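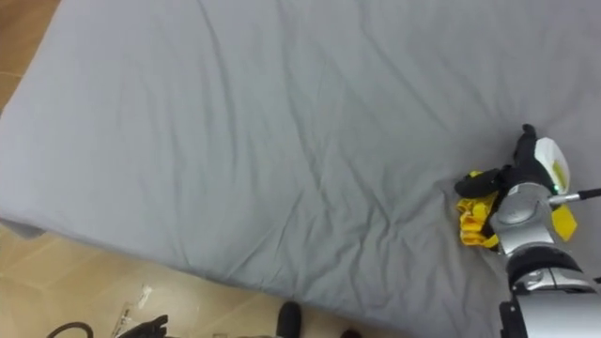

The Spare Room at Teltgate

Irena Żak did not believe in the ghost, and she did not much believe in the people who did.

She had driven up to Teltgate because her uncle Mieczysław asked her to, and because he had offered to pay for gas. The boarding house had been his for as long as she could remember. It had eight rooms, and he said that seven of them were fine.

"And the other one?"

"The other one hums," he said.

He was standing in the kitchen with a dish towel over his shoulder, looking older than he had at Easter. Next to him at the table sat Mrs. Domański, who had lived on the second floor since her husband died and who had, it was fairly clear, been doing most of the talking lately.

"It isn't a hum," said Mrs. Domański. "It's a man. He's saying something and you can't get the words."

"What time?"

"Two in the morning. Every night."

"Every night," said Irena. "You've been up every night at two to check."

Mrs. Domański looked at her the way you look at a child who has touched the stove.

Irena read gas meters for a living, or she had until the company sent out the kind that read themselves. Now she sat in an office in Birnano and took calls from people who thought their bills were wrong. Mostly the bills were right. A man named Lech Rutkowska had called in every month for a year to say that somebody was stealing his gas, and when they finally sent a truck out it was his own pool heater, running under a tarp. He never did apologize. He said the tarp was suspicious.

So she had a low opinion of voices in the night.

"Who slept in there last?" she asked.

"Kaczmarczyk," said her uncle. "Dariusz. You met him, he had the accordion. He stayed until June and then he went to his sister's in Punness."

"Is he dead?"

"No. Why would he be dead?"

"I'm asking who's supposed to be doing the talking."

Her uncle and Mrs. Domański looked at each other. They hadn't worked that part out.

The room was at the end of the upstairs hall. Mrs. Domański had made up the bed with the blue quilt, and then she had gone and found a second blanket, and then a glass of water with a saucer on top of it. She wouldn't come past the door. She stood in the hall and handed things in.

"If you hear the man," she said, "don't answer him."

"What if he has a question?"

"Don't be smart."

Irena closed the door. There was a chair, a dresser with one drawer that stuck, a radiator under the window and a calendar from a hardware store, two years old. She looked behind the dresser. She put her ear to the wall, felt foolish, and did it again on the other side. Then she lay down in her clothes and read a magazine about boats, which was all there was.

She had meant to stay awake. She woke up in the dark with the magazine on her chest, and somebody was talking.

It was low, and it went along steadily and then stopped and then went along again. You couldn't get the words. She lay there for what felt like a long time with her whole back gone cold, and she noticed, with some irritation, that she was not going to answer him.

Then the voice said, quite clearly, "Lis."

Irena sat up. She put her feet on the floor. She had never known anyone named Lis, and she couldn't think of any reason a dead man would drive all the way out to Teltgate to say it.

"Lis," said the voice again, and then a number. "One hundred seventeen."

She turned on the lamp.

It took her until nearly three. She tried the radiator first because it's always the radiator, but the pipe was quiet. She tried the window. In the end she got down flat with her cheek against the baseboard and heard it better there, and she pulled at the drawer that stuck until it came out all at once and sat her down on the rug. Behind it, wedged against the back of the dresser, was a clock radio with its cord run down through a knothole to the outlet. The alarm was set for two. The volume was so low that it hardly counted.

"And at Lis, all river stations steady," the radio said. "Punness, sixty, falling."

She listened to the whole thing. It was river levels, one town after another, in the voice of a man who had been reading them out for years and didn't mind. When it was over there was an organ, and the radio shut itself off.

In the morning she put it on the kitchen table next to the butter.

"That's Kaczmarczyk's," said her uncle. "He fished."

"At two in the morning?"

"He liked to know early."

He turned it over in his hands, very pleased, and said he would call Punness and ask for an address. He wanted to give her eggs. He wanted to know if she would look at the boiler while she was here.

Mrs. Domański hadn't touched the radio. She was stirring her tea.

"He left in June," she said.

"Yes," said Irena.

"And I've only heard it since the fall."

"You had your window open all summer. There were crickets. There was traffic."

"Maybe," said Mrs. Domański.

"The power went out, and the clock reset itself."

"Then it would be wrong, wouldn't it? It wouldn't know it was two."

Irena opened her mouth. She thought about the clock, and the battery that might be in the bottom of it, and whether she had looked. Her uncle put the eggs down in front of her and went to find the phone.

"Eat," said Mrs. Domański. "You look like you didn't sleep."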